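In Praise of the Stacked Cup
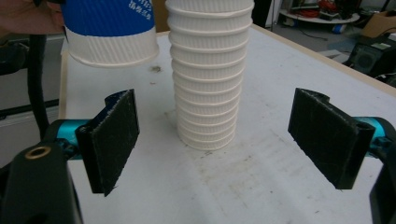 Paper cups, nested, with one more in a blue band.

I have been thinking about paper cups since September, when the rental hall on Naylor Street asked me to take over the drinks table for the neighborhood suppers. I said yes because I like the suppers, and because I assumed there could not be much to it (you pour, people drink, you go home). What I got along with the job was a closet shelf full of paper cups in every state a paper cup can be in, some in torn sleeves, some rolling free, a few squashed flat under a box of candles. I have opinions now, and my wife has heard them all, so I am passing them along to you.

My main one is that cups ought to live in a stack, out in the open, on the table where they will be used. I know there are people who prefer them laid out in rows, every cup standing by itself with its mouth open, the way they do it at weddings. It does look generous! But a row of open cups takes up the whole end of a table, and you can't put down a pitcher without moving six of them, and every child who goes by wants to put a finger in one. A stack takes up the space of one cup. The ones you aren't using are looking after each other, rim over rim, and you still have room for lemon slices.

There is a pleasure in it too, and I don't think I am the only one who feels it. I am fond of the ribbed kind in particular, with the fine grooves running up and down the side. The grooves give your fingers something to hold, and when the cups are nested you get all those rolled rims one after another like rings on a column. My father kept a lunch counter called Gindberg, which had 41 seats and a coffee urn that sounded like a train, and he would not let anybody else stack the cups. I thought he was being fussy. I was fourteen, and I thought everything he did was fussy. Now I find myself doing it his way at the end of an evening, when the folding chairs are going back on the cart and I could perfectly well leave the cups for the morning.

The argument against stacks is that they stick, and I will grant it. You reach for one cup and come away with two, or you pull and the whole tower leans over and goes off the edge. Gerasimos Konstantinidis, my neighbor at these suppers and a man who enjoys disagreeing with me, holds that this alone is reason enough to go back to rows. I think the trouble is mostly in how people stack. They push down. A stack wants to be set together lightly, and if you steady it with one hand while you lift with the other, it gives up its cups one at a time and stays where it is.

Height is another matter. We had 75 people at the last supper, and some helpful person had put the entire supply into one tower, which swayed every time the door opened. I split it into two and we had a calmer night. Two middling stacks, one at each end of the table, also break up the line, and people who have been standing behind each other all year in silence end up talking across the lemonade.

I should say something about patterns. I used to buy only plain white, on the theory that plain goes with everything, and I still think a plain white stack looks very handsome on a plain white table, even a table with some scuffs on it. But I have come around to a bit of color up near the rim. A blue band with writing on it is cheerful in the hand, and you notice it when someone lifts their cup to make a point. Mix them if you have them. The only rule I would hold anyone to is that the sizes match, or the nesting goes wrong and you are back to the closet shelf and the box of candles.

The next supper is soup, so I will need to think about bowls.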